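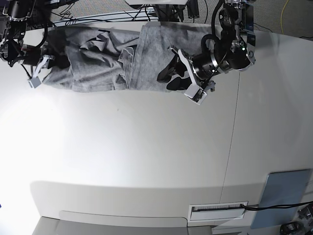
A gray garment on a white tabletop in Rurnow.

RURNOW, 9/21/20 - Verkstead, the clothing reuse workshop on the old Tiedemann site, has moved its sorting and folding work into a larger ground-floor room and will take in donated clothes from the public on 2 days a week, Tuesday and Friday.

The workshop accepts adult and children's clothing in wearable condition. Since July it has passed on 2,146 items to households, shelters and school clothing rooms in the Rurnow area. Of these, 478 were sweatshirts and sweatpants, the items that recipients request most often once the weather turns.

"Soft knits take more time than shirts or jeans," said Friederike Frerichs, who manages the folding room. "They come out of the bag in a ball, and they slide when you stack them. We lay each one out along the table, get the wrinkles out of one half, then the other, and fold from there."

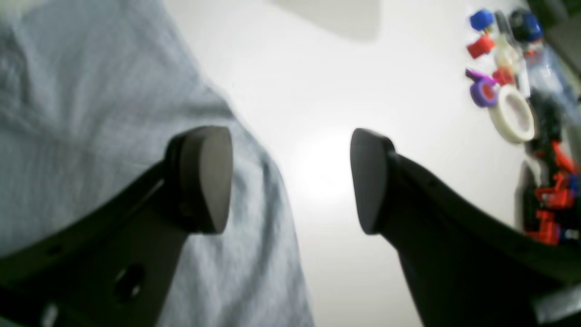
Folded clothes are sorted by size and packed 12 to a box. Each box carries a label with the size and type of garment, so that a school or shelter can order what it needs without unpacking a mixed load. Verkstead used to send out mixed bags and ended the practice in July after several recipients asked for a change.

The boxes are supplied by Turkari, a packaging firm in Rurnow, under an agreement that runs through next summer. Jannik Tiedemann, whose family owns the building, has leased the room to the workshop on the same terms as its former space upstairs.

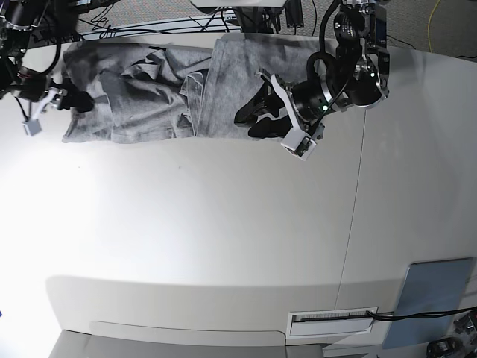 Donors are asked to wash and dry clothing before bringing it in, to empty the pockets, and to leave out coat hangers. Items do not need to be folded. Torn or heavily stained clothing cannot be accepted, and shoes and bedding should be taken to the town recycling yard.

Drop-off hours are 9 a.m. to 4 p.m. Please use the yard entrance. Schools and shelters that want to order boxes for the winter can ask for an order form at the front desk.

Press contact: Nele Mühlbauer, Verkstead, Rurnow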